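The Red Floors of Stasbridge

October 29, 2020

The old savings bank on the corner of Kiiskinen Street has been closed to customers since February, but the door is unlocked most mornings so the floor can be cleaned. Cleaning it takes two hours. The stone came by rail when the bank was built, in slabs so heavy that the wagon had to be unloaded 6 at a time over several days, and the town has been polishing it ever since.

Stasbridge has more red marble underfoot than a town of its size would seem to need. The bank has it, and so do the old post office, the lobby of the Flultidari Hotel and the entrance hall of the public baths. All of it was laid within one generation, when the mill was doing well and the people who ran it wanted their buildings to look like the ones in the capital.

Marble starts out as limestone. Heat and pressure deep in the ground turn it into something harder that will take a shine. Iron gives the red. The pale veins are usually calcite, which filled cracks in the rock and hardened there. Many stones sold as red marble are really limestones that polish well, and a geologist will say so. The trade has never paid much attention to this.

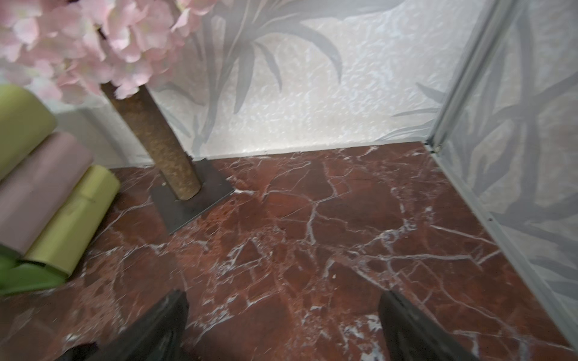
The hotel lobby is the one most visitors know. It was covered with carpet for decades, glued straight to the stone, and when the carpet came up the floor was gray with old adhesive. The owners were quoted a price for tearing it out and putting down tile. They chose to have it ground back by Pliderora, a small restoration firm that works mostly on churches, and the job took 8 weeks.

Grinding is slow and very wet. The crew starts with a coarse diamond pad and moves to finer ones, rinsing between each pass. Skip a step and the scratches show up later under the lights. The last pass uses a powder and a soft pad, and the color only comes up fully at that point.

Looking after the floor is easier. Dust scratches marble more than shoes do, so it gets a dry mop every day. Vinegar and lemon cleaners are out — acid eats the shine in minutes. Spilled wine does the same, and the hotel bar has a row of dull rings near the counter to prove it.

No one quarries this stone anymore. The bank has a few spare slabs in the basement, leaning against the wall behind the boiler, and two of them are already promised to the baths for the worn patch inside the front door.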